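How Does a Lightship Work? 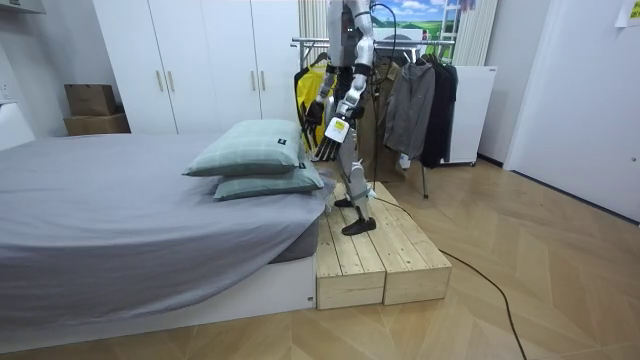 A robot standing next to a bed.

A lightship is a ship that does the job of a lighthouse. It stays in one place, over sand or rocks where a tower would be hard to build.

The lightship Gukia was anchored near Vernholm for 17 years. Her lamp was at the top of a tall mast. In fog, sailors could not see it, so the crew sounded a horn.

A heavy anchor and 200 feet of chain held her in place. The crew checked the chain in every storm – if the ship drifted, her light would send other ships the wrong way.

Lightships were often painted red, with the name in big white letters on the side.

Today most have been replaced by buoys with automatic lights. Gukia is now a museum ship at Plultberg. You can go below and see the bunks and the galley, the ship's kitchen.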